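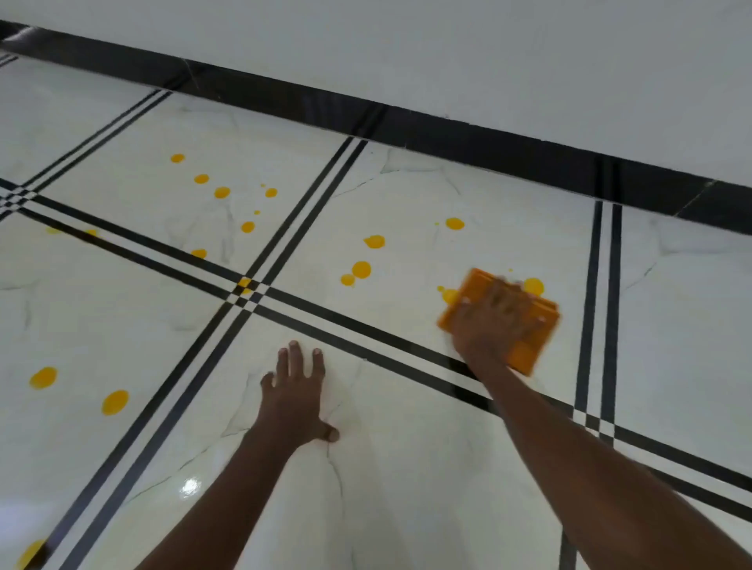
Forum > Robot mops > Wekska 664 > Leaks and seals

gaetan_mac
My 664 drips yellow detergent over the tiles when it leaves the dock. I took the tank out, cleaned the valve and wiped the seal – still drips. Wiping up by hand for now.

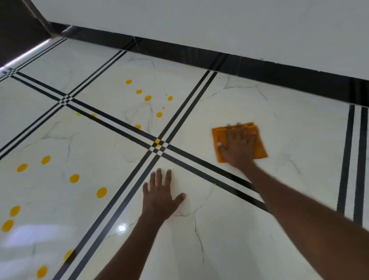

Tank was filled to the 80 line each time. Do I need a new seal?

jasmina_p
Probably. Mine went hard after 6 months. Three screws under the tank tray.

Vernon R
Disagree. Check the dock is level first. A new seal did nothing for mine.

gaetan_mac
Dock is level, I checked. Seal ordered.
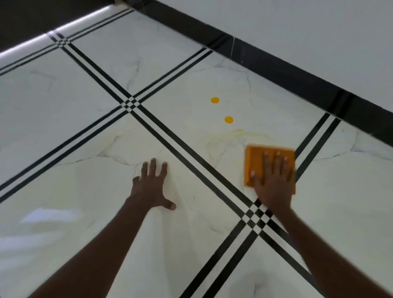
Tonight's drips, partly wiped

obinna_l
Rinse the pad well, that soap leaves a film.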